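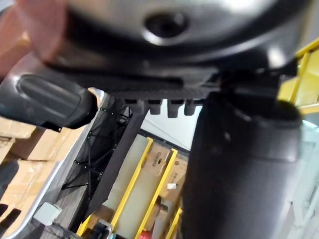 Mieke Leemans has argued that a store without a fixed way of naming its shelves is "a room that only its oldest employee can use", and the remark is often repeated in handbooks on the subject of shelf location.

Shelf location, also called shelf addressing or bin location, is the practice of giving every storage position in a warehouse, stockroom, archive or library store a name of its own, so that goods can be put away and found again by people who did not place them there. The name is known as an address or location code. It is normally shown on a label fixed to the shelf edge and repeated in a written or computer record, where it is matched to the goods held.

Background

Small stores have long been arranged by memory or by kind. A chandler might keep rope on one wall and lamp oil on another, and a draper might shelve cloth by colour and weight. Such arrangements work well while the range of goods is narrow and the staff seldom change. They become difficult to manage when a store grows beyond a single room, or when goods of the same kind must be split between several places.

Written shelf lists were a first answer to this problem. A clerk kept a book in which each article was entered beside the press, bay or shelf where it stood. The book had to be corrected whenever stock was moved, and it was common for a store to keep a rough copy near the shelves and a fair copy in the office. Differences between the two were a regular cause of lost goods. Card indexes later took the place of the book in many stores, as a single card could be altered or replaced without rewriting a page.

Form of the address

Most addresses run from the largest division to the smallest. A common order is aisle, bay, level and position. In such a scheme the code 3-09-2 would refer to the third aisle, the ninth bay and the second level. Leading zeros are used so that codes sort correctly in printed lists.

Levels are usually counted from the floor upwards, which allows another shelf to be added at the top without changing the labels below. Some stores use letters for levels and figures for bays, so that the two cannot be confused when a code is read aloud. The letters I and O are generally left out because they resemble the figures one and nought.

Bays may be numbered along one side of an aisle and back along the other, or with odd numbers on the left and even numbers on the right. The second arrangement, familiar from street numbering, keeps neighbouring numbers close together and shortens the walk when goods are collected in order. Stores that expect to expand often leave gaps in the series at the end of each aisle.

Fixed and open placing

Under fixed placing, each article has a permanent home. Staff learn the layout quickly, and an empty shelf shows at once that an article has run out. The main cost is space, as room must be kept for the greatest amount of each article that is likely to be held.

Under open placing, goods are put wherever there is room and the address is recorded at the time. Shelves are used more fully, but the store depends entirely on its records. An article entered under the wrong address may be impossible to find without a full search.

Many stores combine the two. The Esine method, named after the supply firm that adopted it, gives fixed homes to goods in daily demand and keeps all other stock in open placing further from the dispatch door. A variant used at the Ciston depot reviews the list of fixed articles every March - the quietest month in that trade - and moves those that have fallen out of demand.

Labels and signs

Labels must be readable at the distance from which they are used. End-of-aisle signs are made large enough to be read from the main gangway, while shelf-edge labels are meant for a person standing at the bay. For upper levels, it is usual to place a full set of labels at eye height, with an arrow or colour to show which shelf is meant. Bảo Ung's survey of the Orna and Khổng stores, which together held nearly 2000 addresses, recorded 30 labels that were missing or unreadable, most of them on the lowest level, where they had been rubbed by trolleys.

Checking

Addresses are checked by comparing the shelf with the record. A full count may be held once a year, often with the store closed. The alternative is a rolling count, in which a few bays are examined each day until the whole store has been covered. Blank addresses are included in either kind of count, as goods are sometimes found in places recorded as free.

See also

Bin card
Order picking
Pallet racking
Shelfmark
Stocktaking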